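The line through Jindthorpe

Bus and rail timetables in the county have been written separately for as long as either has existed. The rail timetable changes twice a year, the bus timetable when the operator asks for it, and the gap between the two falls on the passenger. At Talbridge, the last bus to the northern villages leaves 3 minutes before the evening train arrives. It has done so through 2 full timetable changes.

The proposal now before the county's transport authority would move both timetables onto a single planning cycle and place them under one office, to be sited in either Talbridge or Jindthorpe. The draft plan was published on Tue 20 December and runs to 400 pages with its appendices. Responses close at the end of February.

Most of the public argument has been over the site. The more difficult material is in the third chapter, on how a joint timetable would be built and who would pay when it fails.

How it works at present

A rail timetable is fixed well ahead of the day it comes into force. Train paths are requested, conflicts are resolved, and the result is difficult to alter once crews and rolling stock have been assigned to it. A bus timetable is lighter. An operator gives notice, the authority registers the change, and the new times start some weeks later.

It would seem to follow that buses should be fitted round trains. In practice the bus network in the county has its own fixed points. School contracts account for a large share of the vehicles in use between half past seven and nine, and again from three o'clock. A vehicle that must be at a school gate at 8.40 can't also wait at Jindthorpe station for a train due at 8.31, allowing for the length of the one-way system and the level crossing at the foot of the hill.

The level crossing takes up a chapter section of its own. Barrier times vary with the type of train and the direction of travel. A stopping service towards Talbridge keeps the road closed for longer than a through service, as the barriers come down before the train has called at the platform. Two such closures in succession are enough to make a cross-town bus miss its slot at the interchange, and the delay is carried into the next journey.

The draft plan sets out three ways to deal with this. The first adds recovery time to every bus that uses the crossing, at the cost of one extra vehicle in the peak. The second splits the cross-town route in two, with passengers changing at the station. The third moves the interchange to the north side of the line, on land at present used as a coal yard and a car park. The authority's officers favour the third. It is the most expensive, and it depends on a land sale that has not been agreed.

The connection standard

At the core of the scheme is what the plan calls a connection standard. A connection would count as made if a passenger leaving the train at an ordinary walking pace could board the bus with a margin of 2 minutes. It would count as held if the bus waited beyond its booked time for a late train. Both figures would be published each month, by station and by hour.

Holding is the harder part. Drivers are at present instructed to leave on time unless told otherwise, and the only people able to tell them otherwise are in a control room that doesn't receive live train running. Under the proposal the new office would have both feeds on one desk. A controller could hold a bus for up to a stated limit, after which it would leave whether or not the train had come in. The draft gives the limit as a range and leaves the final value to the operators.

The case for a limit is arithmetical. A bus held at Talbridge with six people waiting to board may have thirty further down the route standing in the rain, and a delay spreads outward from the point at which it is allowed. The draft includes a worked table for the Sunday service, where the frequency is low and a missed connection costs two hours. It comes out in favour of holding. The table for the weekday afternoon comes out against.

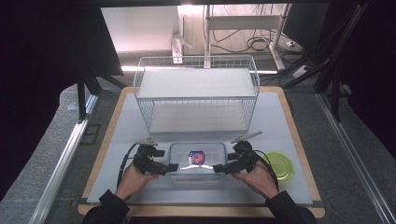

Dzene has written in to say that the Sunday table uses the wrong fares. The calculation values each hour of a passenger's time at the same rate and then subtracts lost fare income at the weekday single, when most Sunday journeys in the northern villages are made on the day ticket. If the day ticket were used, the letter argues, the loss from holding would be smaller still and the limit could be set a good deal higher. The authority has accepted the point on fares and has said a corrected table will be issued with the final plan. It has not accepted the conclusion on the limit.

The weekday table has drawn less comment, although it affects more people. Its result depends on how many passengers are assumed to change from train to bus, and the present number is low. Critics of the plan say that the number is low for the reason that the connections are poor, and that a forecast based on it will always recommend leaving them as they are. The officers' reply is that they can only fund what can be shown. Neither position is likely to move before the consultation closes.

Ticketing

A joint timetable does not require a joint ticket, but the plan treats the two together. At present a passenger travelling from one of the northern villages to the county town by bus and train buys two tickets, one from the driver and one from a machine or a website. The bus ticket isn't valid if the train is missed and the passenger returns by a different operator's bus.

The ticketing system proposed is named Rellia. It would sit above the existing machines and divide the income from each through journey between the operators by distance, with an adjustment for the time of day. A trial was carried out on the Talbridge corridor and recorded 3486 through journeys. The plan reports the total without a breakdown by ticket type, and several of the responses so far have asked for one.

Distance is a simple basis for dividing income, and it favours rail. On the Jindthorpe to Talbridge section the railway is almost straight, while the bus takes in four villages, and a distance formula measured by the shortest route credits the bus with less than it runs. The alternative, in which each operator is credited with the distance its vehicle in fact covers, rewards a roundabout route. The plan proposes fixed distances for each pair of stops, agreed in advance and reviewed when a route changes. A dispute procedure takes up eleven paragraphs.

Where the office goes

Talbridge has the existing rail control centre and a building with spare floors. Jindthorpe has the bus depot, cheaper land and the crossing. The authority's scoring gives Talbridge a lead on cost in the first years and Jindthorpe a lead after that, once the lease on the Talbridge building has run out and the rent has been reviewed.

The scoring gives no weight to staff travel. Controllers would work in shifts that begin before the first bus and end after the last train, so that under either option a large part of the staff would have to drive to work. The draft allows for a car park at Jindthorpe and for permits at Talbridge, and the cost of each is entered under a general heading for premises.

A decision on the site is expected at the same meeting as the decision on the plan. If both are approved, the first joint timetable would cover the bus and rail services on the Talbridge corridor only, with the northern villages added at the following change. The evening bus from Talbridge is listed in the appendix as a priority for retiming. The time given against it is blank.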